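The tables at Jitlow are cleared at the end of every day, and Lamduan Thongdee would like this to stay so. She has looked after the shared workroom since September, and I asked her why she cares so much about small things on a desk.

"When I came, each person thought that the other person will wipe it," she told me. "So we had cups from the morning, and paper, and boxes which did not belong to anyone."

Her rule is simple. The white tables must be free, and small things may wait on the wooden one until their owner takes them. She does not like sprays. "First use the fingers, or something that can hold," she said. "A small piece of tape or paper you can lift. If you rub it, you only make it flat."

I asked about the thin lines which do not come off. She laughed a little. "A line is not dirt. I leave it and go to the next table."

Jirayu Ongart, who shares the room, finds her strict but fair. "I lost a pen for one evening," he said. "She had put it in a drawer with my name."
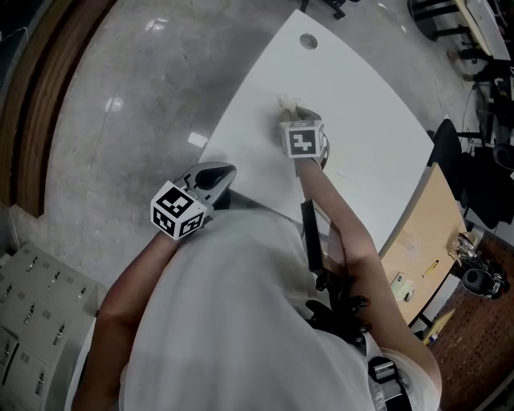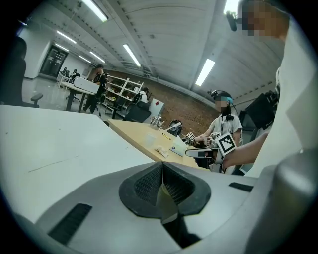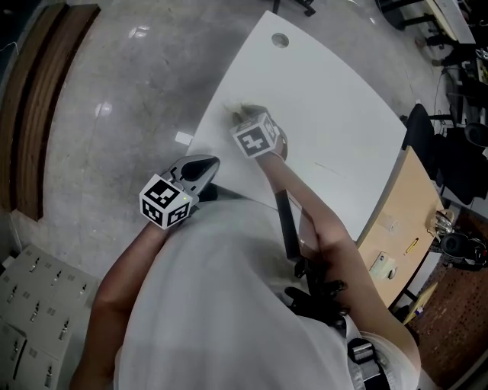 Lamduan wants to buy a second bin before the winter, and a hook for the cloths. The bin she likes is from Curer, but she is still comparing the prices. "Maybe two hooks," she said.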